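Bloxham Hall Shared Kitchen: Table and Backdrop Project
Final report, June 10, 2023

3. Setting up the corner

Our group was asked to make one corner of the shared kitchen usable for cooking demonstrations. The wall is pale and picks up glare, so we hung black fabric over it in wide panels. The cloth came from Gredside as one 33-foot roll, and we cut and hemmed it over two weekends in February. We first tried tape along the top edge, but it let go overnight. Clips held better and can be moved when the panels need to be straightened.

The cut-out letters were the slowest part. We gave each one an outline in a second color so it would show up against the black. 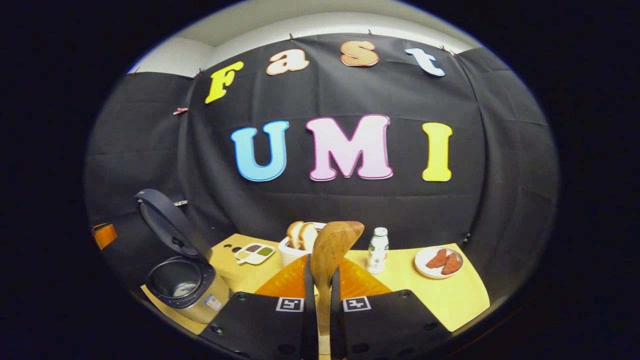 The table took less work. We wanted a light wooden top, and the one from Nollow fit the corner. The rice cooker goes on the left side because its lid needs room to swing up and back. Sauces stay in a small tray with compartments, so there are fewer bottles to put away.

4. Problems

The folds in the cloth never came out completely. Ironing took about 22 minutes a panel and the creases were back by the next session. A heavier fabric from Dristudov was over our budget.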